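4 Prognosemodul Tremau einrichten

Dieses Kapitel setzt voraus, dass Trudatari installiert ist und das Projektportfolio bereits eingelesen wurde. Wer noch keine bereinigte Projektliste hat, sollte hier nicht weitermachen. Tremau rechnet auch mit schlechten Daten und gibt dabei keine Warnung aus.

Vorab ein Wort zur Erwartung. Tremau berechnet aus Reifegraden, Budgets und Terminannahmen, wann eine Technologie marktreif sein könnte. In den Verkaufsunterlagen steht dafür das Wort »Vorhersage«. Wir verwenden es in diesem Handbuch nur dort, wo die Oberfläche es selbst tut. Die Kurven sehen sehr überzeugend aus, und gerade in Lenkungsrunden werden sie gern gezeigt, bevor jemand die Annahmen gelesen hat.
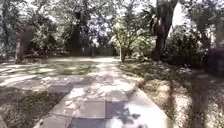
Gartenweg aus großen Steinplatten, im Licht- und Schattenmuster der Bäume.

4.1 Benötigte Angaben

Legen Sie vor dem ersten Start bereit:

– die Projektliste mit eindeutigen Kennungen
– den Reifegrad jedes Projekts samt Datum der letzten Einstufung
– den Namen der Person, die eingestuft hat
– das freigegebene Budget (das beantragte gehört in ein eigenes Feld)
– den Termin der geplanten Markteinführung, falls es einen gibt

Das dritte Feld wird am häufigsten leer gelassen. Tragen Sie dort eine Person ein. »Entwicklung« oder »Team« nimmt das System zwar an, aber bei Rückfragen hilft es niemandem.

4.2 Grundeinstellungen

1. Melden Sie sich mit Administratorrechten an und öffnen Sie Portfolio > Module > Tremau.

2. Setzen Sie den Schalter »Modul aktiv« auf Ein. Die übrigen Felder erscheinen erst nach dem Speichern.

3. Stellen Sie den Planungshorizont ein. Voreingestellt ist das Jahr 2099. Warum, konnte uns auch bei Ilton niemand erklären. Für Produkte der Antriebstechnik oder der Sensorik ist eine solche Zahl ohne Wert, und die Kurve wird dadurch so gestaucht, dass die nächsten Jahre kaum noch abzulesen sind. Wählen Sie den Zeitraum, für den Ihre Geschäftsführung tatsächlich Budgets freigibt.

4. Legen Sie die Zahl der Simulationsläufe fest. Die Voreinstellung beträgt 1000. Mit 200 Läufen erhalten Sie während der Einrichtung schneller ein Ergebnis.

5. Speichern Sie und melden Sie sich einmal ab und wieder an.

HINWEIS: Mehr Läufe machen die Kurve glatter. Eine glatte Kurve enthält dieselben Annahmen wie eine gezackte.

4.3 Projekte zuordnen

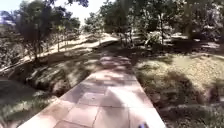 Jedes Projekt muss genau einer Produktfamilie zugeordnet sein, sonst taucht sein Budget in der Summe doppelt oder gar nicht auf. Die automatische Zuordnung arbeitet nach Stichwörtern und trifft bei klaren Fällen meist richtig. Bei Vorentwicklungen, die mehreren Familien nützen sollen, rät sie. Denken Sie an einen Plattenweg wie den abgebildeten: Die Platten liegen versetzt, zwischen ihnen verläuft jeweils eine dunkle Fuge, und man kann bei jeder sagen, wo sie aufhört. So sollten auch die Projektgrenzen in der Liste aussehen. Dass sich eine der Platten schärfer abzeichnet als ihre Nachbarn, kommt in Portfolios ebenfalls vor. Oft ist es das Projekt mit der besten Präsentation, und ein scharfer Umriss sagt über den Reifegrad wenig aus.

Gehen Sie so vor:

1. Öffnen Sie Zuordnung > Vorschläge.

2. Sortieren Sie nach der Spalte »Konfidenz«, aufsteigend.

3. Prüfen Sie die Vorschläge von oben nach unten. Bestätigen Sie nur, was Sie selbst begründen könnten.

4. Setzen Sie strittige Projekte auf »Offen«. Offene Projekte werden aus der Prognose herausgerechnet und im Bericht gesondert aufgeführt.

VORSICHT: Die Schaltfläche »Alle übernehmen« lässt sich nicht rückgängig machen. Sichern Sie die Zuordnungstabelle vorher über Extras > Export.

Die Konfidenz bezieht sich übrigens allein auf die Übereinstimmung der Stichwörter. Ein Projekt namens »Pumpe neu« erreicht hier Höchstwerte, auch wenn es seit Langem ruht. Gijs Claeys hat in der Erprobung bei Timmermans eine Liste solcher Fälle geführt. Sie liegt dem Installationspaket als Textdatei bei und ist länger, als uns lieb ist.

4.4 Entscheidungspunkte anlegen

Ein Entscheidungspunkt ist ein Termin, an dem ein Projekt fortgeführt, umgelenkt oder beendet wird. Tremau legt ohne Ihr Zutun keine an und behandelt jedes Projekt so, als liefe es bis zur Markteinführung durch. 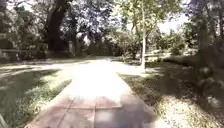
Ohne Entscheidungspunkte fällt die Prognose regelmäßig zu freundlich aus, weil Abbrüche darin nicht vorkommen. Legen Sie deshalb für jedes Projekt mindestens einen an, auch für die angeblich sicheren. Der Weg auf dem Bild läuft ebenfalls gerade voraus, trifft dann aber auf einen Querweg, und spätestens dort muss man wissen, wohin man will. Im mittleren Teil ist er von der Sonne fast weiß überstrahlt, Einzelheiten erkennt man am ehesten ganz vorn, wo die Fugen deutlich sind. Bei Terminen ist das kaum anders: Die Angaben für das nächste Quartal taugen meist etwas, dahinter beginnt die Hoffnung. Setzen Sie den ersten Entscheidungspunkt also in den Bereich, für den belastbare Angaben vorliegen.

1. Wählen Sie das Projekt und klicken Sie auf Neu > Entscheidungspunkt.

2. Tragen Sie den Termin ein. Ein Monat genügt (etwa »Juni«), Tagesgenauigkeit täuscht hier nur.

3. Formulieren Sie das Abbruchkriterium als prüfbaren Satz. »Markt entwickelt sich nicht wie erwartet« ist keiner. »Bis zum Termin liegt keine schriftliche Bestellzusage vor« ist einer.

4. Tragen Sie ein, wer entscheidet. Stellvertretungen sind möglich, Gremien nur mit Vorsitz.

5. Vergeben Sie eine Abbruchwahrscheinlichkeit. Null wird akzeptiert, wir raten davon ab.

HINWEIS: Marijke Jacobs vom Ilton-Support empfiehlt, die Abbruchwahrscheinlichkeit von jemandem schätzen zu lassen, der dem Projekt nicht berichtet. Dem schließen wir uns an, auch wenn sich in kleinen Betrieben schwer jemand findet.

4.5 Erster Probelauf

1. Starten Sie den Lauf unter Tremau > Berechnen.

2. Warten Sie auf die Meldung »Vorhersage abgeschlossen«. Das Fenster darf inzwischen geschlossen werden, der Browser nicht.

3. Öffnen Sie den Bericht und blättern Sie zuerst zur Seite »Annahmen«. Sie steht leider am Ende.

4. Vergleichen Sie das Ergebnis mit mindestens einem abgeschlossenen Projekt, dessen Verlauf Sie kennen. Geben Sie dazu die Daten ein, wie sie zu Projektbeginn vorlagen.

Der letzte Schritt wird gern übersprungen. Er kostet Zeit, und das Ergebnis ist manchmal peinlich, für das Modul oder für die damalige Planung.
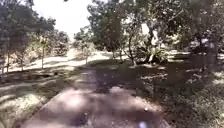
Weicht das Ergebnis stark vom bekannten Verlauf ab, ändern Sie nicht sofort die Gewichtungen. Mit genügend Reglern lässt sich jede Vergangenheit nachstellen, und für das nächste Projekt ist damit nichts gewonnen. Prüfen Sie zuerst die Reifegrade. In der Erprobung waren sie fast immer zu hoch angesetzt, besonders bei Baugruppen, die es bis dahin nur als Labormuster gab.

4.6 Wenn etwas nicht stimmt

Die Kurve verläuft waagerecht: Es ist kein Projekt bestätigt. Siehe 4.3.

Der Markteintritt liegt vor dem Projektstart: Datumsformat in der Importdatei prüfen. Tag und Monat werden bei manchen Tabellenprogrammen vertauscht.

Das Budget ist höher als in der Buchhaltung: Vermutlich wurde das beantragte Budget in das Feld für das freigegebene geladen. Es gilt die Buchhaltung.

Zwei Läufe liefern verschiedene Ergebnisse: Das ist bei einer Simulation zu erwarten. Unterscheiden sie sich so stark, dass Sie anders entscheiden würden, war die Zahl der Läufe zu klein oder die Frage mit diesem Modul nicht zu beantworten.

Änderungswünsche zu diesem Kapitel nimmt Mieke Peeters entgegen. Bitte die Versionsnummer aus dem Menü Info mitschicken.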